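8th April. Long one, typed in two sittings, sorry.

So the count stands at 171 usable episodes for the fruit task. I wanted more by now. Anyone who has done teleop collection knows the feeling, you sit down at nine with a plan and at four you have a stiff neck and a folder with half of what you promised.

Quick catch up for the people who came over from my old Jetora posts. Same kind of work, new place. I'm at Citdale now, small team, two arms on one station, one table, and a model that is supposed to learn "put the thing in the other thing" from people doing it over and over. We call the project Purnemeck. Don't ask, it was on the wiki before I started.

Task this month is fruit into basket. Sounds dumb. It is a good task though. Fruit rolls, fruit bruises, fruit is never the same twice, and a basket has a rim you can catch on.

## What went wrong in November

Going back a bit because I keep getting emails on this. In November we recorded a big batch of block stacking and trained on it and the policy was terrible. It would reach, hover, reach again, hover. Two weeks of blaming the network. Learning rate, image size, action chunk length, all of it.

Then Annelies Nijs sat down and watched the episodes. Every one, at double speed, with a bag of pretzels. And she came back and said, you all pause before you grasp. Every operator. We'd reach over the block, stop, check our alignment through the headset, then go down. Sometimes the stop was most of the episode. The model learned the stop really well! Hard to leave a pose when nearly all your data from that pose says stay put.

So now:

- pauses get trimmed if the hand isn't moving and the operator has no reason to wait
- operators practice a task off the record before anything counts
- one person reviews every batch by eye before it goes anywhere near training

The third one is the one everybody wants to skip. I wanted to skip it. I have now done it for five batches and I've found something wrong in all of them.

## Operators

We have 3 regular operators counting me. I'm the slowest. Evelien Dijkstra is the best by a mile, she came from a job in dental imaging and has these ridiculous steady hands. Her episodes are so clean that we had a real argument over whether they're too clean.

Her side of it: clean data, short paths, less for the model to get confused by. My side: the policy is going to drift off the clean path on day one and it won't have seen anything out there. If all your demos go straight down the middle of the road, the ditch is a new planet.

We ended up doing both. Most of the episodes are straight runs. Then 41 of them are what we label recoveries, where the operator starts from a bad spot on purpose. Hand too low, hand way off to one side, a bad grip on the fruit that needs fixing before the carry. The start of the bad spot isn't recorded, only the getting out of it. That matters a lot, otherwise you are just teaching it how to get into trouble.

Evelien hates recording those. She says it feels like practicing typos. Fair enough.

## Retargeting, the short version

Somebody in the comments asked how the glove maps to the hand. Badly, at first. My thumb is not where the robot's thumb is, and it doesn't bend the same, so if you copy joint angles straight across you get a hand that looks right in the viewer and can't hold a thing. What we do now is match fingertip distances, thumb to each finger, and let the solver sort out the joints. Pinches come out as pinches. Big round grips are still a bit mushy, you have to over-close with your own hand and trust it.

And that gets tiring. Holding a squeeze on nothing, in the air, with your arm up. My forearm is shot by lunch. We cap it at 14 episodes per sitting now, then swap operators. Before the cap the late episodes were visibly sloppier. Slower closes, more drops, wobbly carries. You could sort the batch by fatigue just from the wrist traces.

The Seixas guys do longer sittings, they told me, but they have a rig that takes the weight off the shoulder. Jealous.

## Varying things

What I change between episodes, in case its useful:

- where the basket goes. Left, center, close, far, sometimes turned
- which fruit and which side of it faces up
- start pose of the arm
- lights, meaning blinds up or blinds down, we're not fancy

What I don't change yet is the basket itself or the table. I know. It's a narrow set. But I'd like the thing to work on one basket before I go shopping.

One trap here. I had a printed list of basket positions and worked down it in order, and swapped fruit at the same time as I swapped positions. So for one whole batch a given fruit nearly always went with a given side of the table. The model would have picked up on that for sure. Caught it on review and shuffled the list. The old batch is still in the pool but down-weighted, I couldn't bring myself to delete it.

Also please write down the instruction text when you record and not after. We had episodes labeled "put the apple in the basket" where it was a peach. Ugh. Now the prompt pops up in the headset first and you have to read it out loud before the clutch lets you move. Feels silly for a day, then you stop noticing.

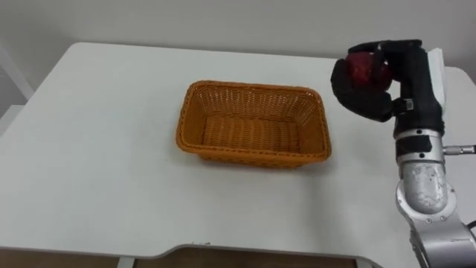 The carry is where I spend most of my review time. Picking up gets all the attention but in our drops log most of the failures are between the lift and the release. Some are bad grips that were doomed from the start. Plenty are just people moving the arm too fast and then stopping too hard. So the rule for the carry is one smooth move, higher than you think you need, and no fiddling with the fingers on the way over. If the grip feels wrong, put it back down and regrasp. Keep the episode if the regrasp is good. Those turned out to be some of our most useful ones.

Release height is the other thing. I was letting go way too high. Annelies made me redo a bunch of mine with the hand lower, over the middle of the basket, fingers opening slow. The trouble is that from the head view you have a poor sense of how far down the basket floor is, so you chicken out and drop it early. What helped me was doing a few with the wrist camera feed up big in the headset, just to learn the distance, and then going back to the normal layout. The policy gets both views anyway.

And wait a beat after the release before you back out! I know I said no pauses. This one is fine, it's short, and without it the model starts pulling away with fingers half closed and drags the fruit back over the rim. Ask me how I know.

## First policy run

We trained on a partial set just to see. Not going to put a success rate here because we ran it a handful of times late in the afternoon and that isn't a number, it's a mood. Impressions only:

Reach is good. Much better than the block stacking thing, no hovering at all. I did a small lap of the office.

Grasp is ok on apples, poor on anything smaller. We have way fewer small fruit demos so no surprise.

Carry is a bit low. Lower than our demos I think, wich is odd, I want to plot the heights and compare before I say more.

Release, it lets go and then kind of hangs there. Might be my beat-after-release getting stretched. Might need to trim those tighter. Evelien is already looking smug about that.

It did one recovery completely by itself, came in too far over, nudged the fruit, backed off, went again from the other side. Nothing in the straight runs looks like that. I'm counting that as a win for the ditch theory and I've told Evelien so, several times.

## Next

Small fruit, a lot more of it. Then two-handed, one hand steadies the basket while the other places, which means both arms clutched in at once and probably a whole new pile of sync problems. The left glove has been dropping packets since last week and I haven't even opened it up.

Also need to fix the review tool so it remembers where you were. Right now if you close the tab it goes back to episode one. Annelies has asked me four times.

If anyone has a decent way of flagging operator fatigue live, while you're recording, write me. I've been eyeballing wrist jerk and it sort of works but it also flags me when I'm just clumsy.

Ok need to go swap in, Evelien is at her cap.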